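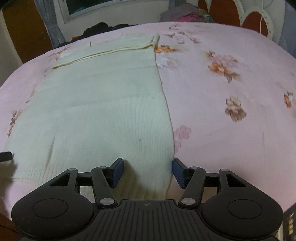
Séance 4 : quand la banque conseille les deux côtés de la table

Bon, on reprend là où on s'était arrêtés, c'est-à-dire au moment où tout le monde rangeait ses affaires et où j'essayais encore de finir ma phrase sur les honoraires de succès. Je la finis ici, par écrit, comme ça je suis tranquille.

Pour mémoire : dans une fusion-acquisition, la banque conseil de la cible touche d'habitude une petite commission fixe à la signature du mandat, et une grosse commission si l'opération se fait. Si elle ne se fait pas, presque rien. Gardez ça en tête, parce que tout le reste de la séance en découle (et la moitié du partiel aussi, je dis ça, je ne dis rien).

1. Le cas Stakavix / Kavach

On va travailler sur un cas que j'utilise depuis plusieurs années et que j'aime beaucoup, parce qu'il n'y a pas de méchant évident. Stakavix fabrique des compteurs industriels, elle est cotée, plutôt bien gérée, un peu endormie. Kavach, plus gros, veut la racheter. Le conseil d'administration de Stakavix mandate la banque Gounder pour négocier le prix et surtout pour rédiger l'attestation d'équité, le fameux document qui dit aux actionnaires : « le prix est équitable, vous pouvez voter tranquilles ».

Le prix proposé : 912 millions d'euros. La prime sur le dernier cours : 19 %. À première vue, rien de scandaleux.

Sauf que Gounder détient aussi, par l'intermédiaire de son fonds maison Flonis, 13 % du capital de Kavach. Vous voyez venir le problème ! Chaque euro que Stakavix n'obtient pas reste dans la poche de l'acheteur, donc un peu dans celle de Flonis, donc un peu dans celle de la banque qui est censée défendre le vendeur.

Faites le calcul, il est vite fait et il surprend toujours. Supposons que Gounder aurait pu arracher 30 millions de plus. La part qui revient à Flonis, en raisonnant grossièrement, c'est 13 % de 30 millions, soit 3,9 millions d'euros « économisés ». Comparez avec ce que la banque aurait gagné en commission supplémentaire sur ces mêmes 30 millions : avec un taux de 1 %, on tombe à 300 000 euros. L'incitation est treize fois plus forte dans le mauvais sens. (Oui, c'est avant impôts, et oui, Flonis a d'autres investisseurs que la banque. On raffinera en TD.)

2. Ce que dit le droit, en gros

Je ne suis pas juriste et ce cours n'est pas un cours de droit, donc je m'en tiens à ce qui vous servira.

Il y a d'abord l'obligation de déclarer le conflit au client. Gounder l'a fait : deux lignes, page quarante et quelques du mandat, dans une annexe. Est-ce que ça suffit ? En amphi l'an dernier, la salle était coupée en deux, et je trouve les deux positions défendables. Un administrateur professionnel est censé lire ses annexes. Mais les actionnaires, eux, n'ont vu qu'un résumé où il était question de « relations d'affaires usuelles ».

Il y a ensuite la fameuse muraille de Chine, la séparation interne entre l'équipe de conseil et l'équipe d'investissement. Sur le papier, le banquier qui négocie pour Stakavix ne parle pas à celui qui gère Flonis. Très bien. Maintenant posez-vous la question du bonus : qui signe celui du premier, et qui signe celui du second ? Si c'est la même personne deux étages plus haut, votre muraille a une porte.

Et puis il y a la solution que les étudiants proposent toujours en premier, engager une deuxième banque. Stakavix l'a fait aussi, figurez-vous ! Regardez bien son contrat dans le dossier : elle n'était payée que si l'opération avec Kavach allait au bout. Aucune commission pour une autre offre, aucune commission pour un refus. Je vous laisse mesurer l'indépendance de l'avis.

3. Le piège de l'attestation d'équité

Petit point technique, que je vois raté chaque année dans les copies. L'attestation ne dit jamais « c'est le meilleur prix possible ». Elle dit que le prix tombe dans une fourchette. Et la fourchette, c'est la banque qui la construit, avec son taux d'actualisation, son taux de croissance à l'infini et son échantillon de sociétés comparables.

Montez le taux d'actualisation d'un seul point et la valeur d'une boîte comme Stakavix dégringole, parce que l'essentiel de cette valeur se trouve dans la valeur terminale. Retirez deux comparables trop bien valorisés de l'échantillon, et le multiple médian baisse gentiment. Rien d'illégal là-dedans, chaque choix pris seul se justifie très bien. Quand vous lisez une attestation, commencez donc par les hypothèses et gardez la conclusion pour la fin.

Je vous conseille vivement de refaire le tableau de flux vous-mêmes, sur tableur, avant de venir. Ça prend une soirée, et on comprend mieux en se trompant sur ses propres cellules qu'en regardant les miennes au projecteur.

Pour la prochaine fois

Lire le dossier Stakavix en entier, annexes comprises (surtout les annexes).

Préparer une page maximum sur la question suivante : vous siégez au conseil de Stakavix et vous découvrez la participation de Flonis la veille du vote. Que demandez-vous, et à qui ?

Refaire l'actualisation avec deux taux différents, au choix, et noter l'écart.

On se retrouve jeudi, même salle. Les retardataires de l'exercice 3 peuvent encore me le déposer en début de séance, après je ne le prends plus.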